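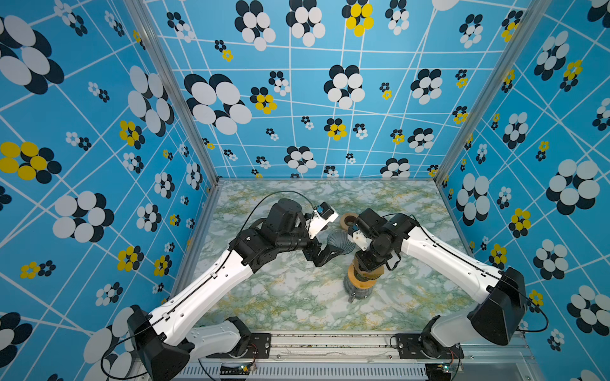 I finished The Salt Clerk of Plikau on the weekend, all 330 pages, and I'm still cross with it. Romana Zeman writes a lovely sentence. She also writes a lovely sentence straight after it, and so on until you want to lie down.

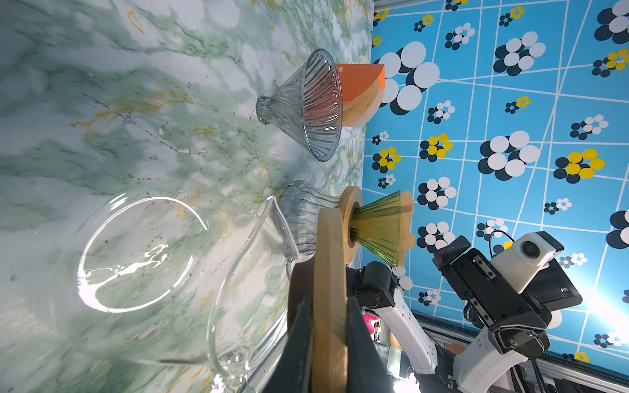 The plot is simple enough: Vovier, a junior clerk in a harbour town, finds 49 barrels missing and decides to care. By chapter four I cared less than he did. I made coffee. The glass dripper on its side in that photo has about as much forward momentum as the middle section.

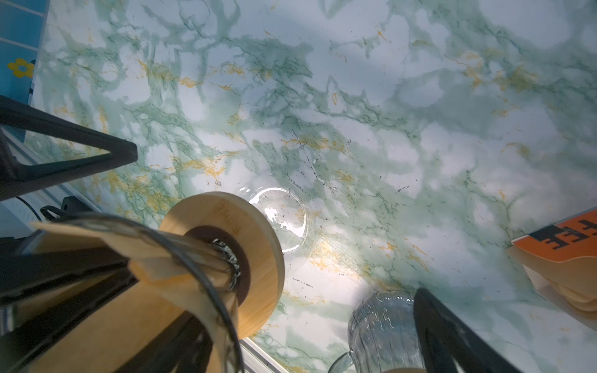
Zeman is much better on colour. The harbour gets a whole page of greys, and I'd happily have read two. I kept thinking of it over the sea-green clouds and mustard flecks in the benchtop, which she could have got 13 pages out of.

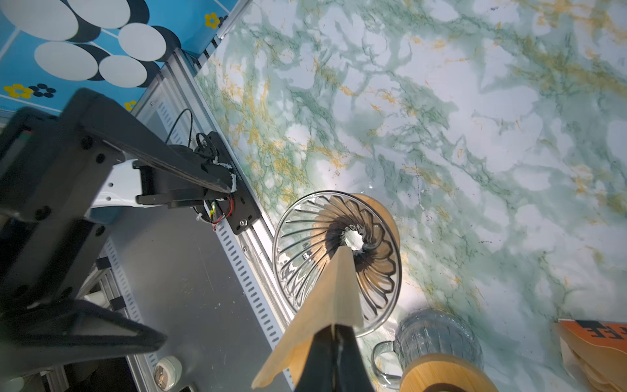 Then there's the ending, where Vovier's aunt Huvera walks in and explains everything. It's tidy, creased and folded like the paper filter there, and I didn't believe a word. I've already ordered the sequel.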